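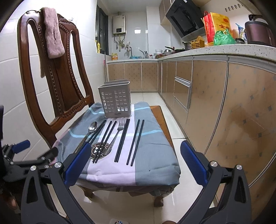 Goodwin Apartments, Unit 351
Furnished rental: safety check before new tenants
Work order 2122, November
Checked by: Lindsay Treloar
Also there: Samran Thaweesak (for Plokton, the managing agent), until the kitchen was done
Copy to: Aileen Bañez, owner

Marks used: OK. FIX (before move-in). WATCH (can wait, don't forget it). NOT SHOWN (I was told it's fine and couldn't confirm it).

The last sheet for this unit, signed by Josphat Mfaume, has OK in every box and no comments. I've seen a lot of furnished units and I have yet to see one with nothing to say about it. So I started from a blank sheet and didn't carry anything over.

ENTRY AND HALL

Door closes and latches by itself – FIX
Latches if you let it go from wide open. From halfway it stops short of the strike and sits there looking shut. Samran says it's the hallway carpet. The carpet doesn't touch the door. Closer needs adjusting.

Deadbolt opens from inside without a key – OK

Peephole clear – OK
Painted over at some point and scraped clean. You can see through it.

Locks changed after last tenant – NOT SHOWN
The work order says "rekeyed." There is no locksmith's bill attached and the key I was given is worn smooth. Send me the bill and I'll change the mark.

Hall light and switch – OK

Exit map on back of door – FIX
It shows a different floor. The stairs are on the other side from where the map puts them. I walked it to be sure.

SMOKE AND CARBON MONOXIDE

Smoke alarm, hall – OK
Wiltia, wired. Pressed the button, loud enough.

Smoke alarm, bedroom – FIX
Also a Wiltia. The button works, but it didn't set off the one in the hall, and the hall one didn't set it off either. The unit's welcome folder says "all alarms are linked." Either they were linked once or somebody copied that line from the box. Get an electrician to look at it before anyone sleeps here.

Date on the alarms within limit – WATCH
Hall one is fine. Bedroom one has paint over the label. I'd replace it while the electrician is up there and stop guessing.

Carbon monoxide alarm – FIX
There is one, in the drawer under the microwave, with no batteries in it. It needs to be out where the air is.

KITCHEN

Range burners light and shut off – OK
All lit on the first click except back left, which took a few tries. Not dangerous, but tenants will hold the knob in and stand over it, so clean the igniter.

Range fixed to wall so it can't tip – NOT SHOWN
Samran said it was done when the range went in. I pulled on it gently and it moved more than I like. Couldn't see behind. I want a photo of the bracket.

Hood fan – WATCH
Troltora, two speeds, label says 600 cfm. Maybe it did that in a showroom. On high it wouldn't hold a paper towel against the filter. The filter is thick with grease, so start there. If it's no better after a wash, check the duct on the roof end. I don't believe the number on the label and I wouldn't put it in the listing.

Fire extinguisher present, charged – OK
Needle in the green. It hangs on the far side of the range, so you'd have to reach past the fire to get it. Please move it next to the doorway. I'm marking OK because the form only asks if it's present and charged.

Outlets near sink trip when tested – FIX
Right side trips and resets. Left side doesn't trip at all. It has the buttons, they just don't do anything. I showed Samran and he pressed them too, same result.

Under-sink leaks – OK
Dry today with the tap running. There's an old ring stain on the cabinet floor. Put a sheet of paper down and look again next visit.

Sharp items stored safely – FIX
Chef's knife loose in the drawer with the dish towels. I moved it to the block. The person stocking the unit needs to know where it goes.

Cords and small appliances – FIX
The kettle cord is nicked near the plug. Throw the kettle out. Tape is not a repair, and yes, there was tape.

Cleaning products – WATCH
Two spray bottles with no labels. One smells like bleach, and I'm not going to smell the other one again. Get rid of both. Aileen, the "natural cleaner" in the listing is probably one of these and I'd take that wording out.

EATING AND SITTING AREA

Chairs steady – WATCH
Sat in each one and rocked it. One creaks at the back leg. Glue looks fresh, which tells me it's been "fixed" before. Recheck with a heavier person than me.

Tablecloth hangs clear of feet and crawling children – WATCH
Cloths on low tables get pulled, and whatever is on top comes along. Either clip the cloth or use place mats when a family with a toddler is booked in. I've said this about other units and been told it spoils the look. So does a trip to the emergency room.

Utensils clean and undamaged – WATCH
Check prongs and handles at every turnover. Open-sided holders get wiped on the outside and forgotten at the bottom, and they need to go in the sink with everything else. The turnover sheet says "utensils done," and I can't tell from that what anybody did.

Tall furniture fixed to wall – FIX
The bookcase has a strap. The strap is screwed to the bookcase and to nothing else. This was OK on the last sheet, and I can see how: from the front you see a strap.

Rugs flat, no curled edges – FIX
The one by the sofa slides. The pad that was supposed to stop it is folded up under the sofa.

Extension cords – FIX
One runs under the rug to the floor lamp. Take it out. If the lamp can't reach an outlet, the lamp goes somewhere else.

Windows open, close and lock – OK
Stiff, but all of them work.

Window guards or stops – NOT SHOWN
Plokton's list says stops are fitted. I found screw holes where stops would go. Maybe a tenant took them off. Maybe they were never on. Either way they aren't there, so if nobody can produce them, treat this as FIX.

Blind cords out of reach – FIX
Long loops on both living room blinds. Cordless ones aren't expensive.

BATHROOM

Hot water temperature at tap – FIX
Came out at 60 Celsius on my thermometer, 140 on the side most of us read. Too hot for a tap. Samran thought my thermometer was off. I ran his under the same tap and it agreed with mine. Have the mixing valve looked at. Don't just turn the heater down without asking the plumber, there are reasons for storing it hot.

Tub surface not slippery – WATCH
Mat is there. Half the suction cups don't grip anymore.

Grab bar solid – FIX
Held on with suction. The box it came in probably says it takes a grown person's weight. I leaned on it and it came away in my hand. Take it down today. A bar that lets go is worse than a bare wall. If the listing is going to say "grab bar," it has to be screwed into something.

Exhaust fan – OK
Noisy, but it pulls.

Outlet by mirror trips when tested – OK

BEDROOM

Bed frame and slats – OK
Lifted the mattress. No broken slats, no bugs, no signs of bugs.

Clear way from bed to door – OK

Space heater – FIX
There's one in the closet. It has no tip-over switch and the lease doesn't allow them anyway. Ask why it's here. If the answer is that the bedroom gets cold, the radiator is the thing to fix. I ran my hand along it and the far end never warmed up.

Outlets and covers – WATCH
Cover by the window is cracked at the corner. Cheap part, swap it.

BALCONY

Railing firm – OK
Pushed hard along the whole length. Good.

Gaps in railing small enough – OK

Door sill – WATCH
Higher than you expect coming back in. I caught my foot on it, and I was looking for it. Bright strip on the edge would help a bit.

Drain clear – FIX
Full of leaves. With this much rain coming it'll back up to the sill.

PAPERS IN THE UNIT

Emergency numbers posted – FIX
The after-hours number rang out twice at 4:40 p.m. I don't expect it does better at night.

Welcome folder matches the unit – FIX
Mentions a first aid kit (none found), linked alarms (see above) and a parking spot in a garage the building doesn't have. Looks like it was written for some other building.

COMMENTS FROM THE OFFICE AND MY REPLIES

Plokton, Ebony Kingi: Could the bedroom alarm be moved to WATCH? The electrician can't come until after move-in.
Reply: No. Move the move-in or find another electrician.

Ebony Kingi: Samran recalls the bookcase being anchored last year.
Reply: It may have been. It isn't anchored now.

Ebony Kingi: Locksmith's bill attached.
Reply: Thanks, got it. The bill is for Unit 315. Please check which door was done – if it was the wrong one, there's a tenant downstairs who'd like to know.

Ebony Kingi: Owner would prefer to keep the tablecloth.
Reply: Fine by me. Clips, please.

Aileen Bañez: How bad is this overall? I was told the place was ready.
Reply: Most of it is an afternoon with a drill and a trip to the hardware store. The alarms, the dead outlet and the hot water need people with licenses. I wouldn't hand over keys until those are done and I've tested them myself. Paid bills alone won't change my marks.

Recheck: not booked. Plokton to call when the FIX items are finished. All of them, please, I charge for the second visit either way.

L. Treloar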